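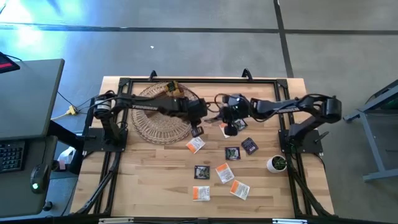

2/27/26

Last working day of the month and I am writing this with my shoes off, a bowl of cereal for tea and a scanner noise still going in my head. Kerchunk, whirr, kerchunk. I hear it when I shut my eyes.

So, the invoice archive. We were supposed to be off Urkum and onto Ustero by the end of January, and it's nearly March, and we're still living in both. Every supplier invoice that comes in gets saved in the old one and then saved again in the new one, and if you forget which you did first you end up opening both to check. I did that all morning. By eleven I'd got two windows side by side and was reading the invoice numbers out under my breath like somebody in church.

The good news first! The old purchase ledger files are in, all 3,000 of them, and the search works. I typed in the name of the firm that does our pallets, and up it all came, years and years of it, even the ones where the print had gone faint. I did a little wheel round on my chair. Urkum would have thought about that for a whole coffee and then shown me a single delivery note from the wrong company. I know I moan about new systems (I've moaned about this one in here often enough) but I did feel a bit fond of it today.

Bad news, the Craddock invoices. They send one bill for the whole month with all the separate deliveries listed underneath, and Ustero wants one document per delivery. So it takes the big bill, reads the first line, decides that's the total and sends it off for approval at some silly amount. The one I caught today had gone through as £6. Six pounds! For a month of packaging! And it had been approved as well, because if it's under the limit it goes straight through without anybody looking. I found it only because I was hunting for something else. Then of course I had to go back through the rest in case there were more, and there were 3, all Craddock, all sitting there with a nice green tick on them.

I rang the helpline and got a very patient woman who took me through the settings. There's a thing called a document class, which I'd been ignoring since the training because it sounded dull, and you can make a new one for monthly bills and tell it where on the page to look for the total. You draw a box round the number with the mouse. I drew my box, saved it, tried it on the January bill and it read the VAT number instead. Drew it again a bit lower. Read the phone number. Third go it got the total, to the penny, and I thought best leave that well alone and went to get a sandwich.

The sandwich was egg. They'd run out of everything else.

After lunch it was retention dates, which I've been putting off all week. Every type of document has to have a date when it's allowed to be deleted, and someone has to put those dates in, and that someone is me, apparently, as I was the one who asked about it in the meeting. Must stop asking about things in meetings. Invoices are easy, there's a rule for those and I just copied it across. Delivery notes I've set the same as invoices so they go together. Then you get to the odds and ends. What about the quotes we never took up? What about the letters from when we moved to the Plosden office, the ones about the lease on the old place and who was paying for the carpet? There's a folder in Urkum called MISC DO NOT DELETE with 300 things in it and not a clue in any of the file names. Scan1, scan1 new, scan1 new final. I opened a handful and one was a menu.

I said, loudly enough for the whole room, that I was minded to scan the lot, bin the paper and be done with it.

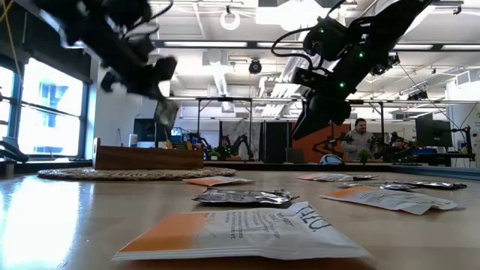 You can't just bin the signed ones, came a voice over the partition, you want to ask the solicitors first whether a scan will do, and get it in writing, and then put that in the archive too. Annoyingly sensible. I'd already got the shredding sack out. I put it back under the desk and wrote the email, and I've made a class called "signed, keep paper" so at least they're tagged and I can find them again when the answer comes. Each one gets the cabinet and drawer typed into the notes box. It's slow going but I got through the leases before home time, and I quite enjoyed it, with the radio on low.

One more moan. The approval emails. Ustero sends one every time an invoice lands on your list, then a reminder if you haven't touched it by the afternoon, and then another to say the reminder has been dealt with. My inbox looked like confetti. There's a setting to have them all come in one go in the morning and I've switched it on for myself, but I can't do it for other people, so I've written out how to do it and stuck it up by the kettle. Somebody had moved it to the fridge by three o'clock. Fine, the fridge will do.

For next week: ring Craddock and ask if they'd consider sending separate bills (they won't, but I'll ask). Reverse the wrong approvals properly so the ledger agrees. Find out who can lock Urkum so we can read things in it but can't save any more, as half the office is still dropping stuff in there out of habit, me included. And buy cereal, that was the end of the box.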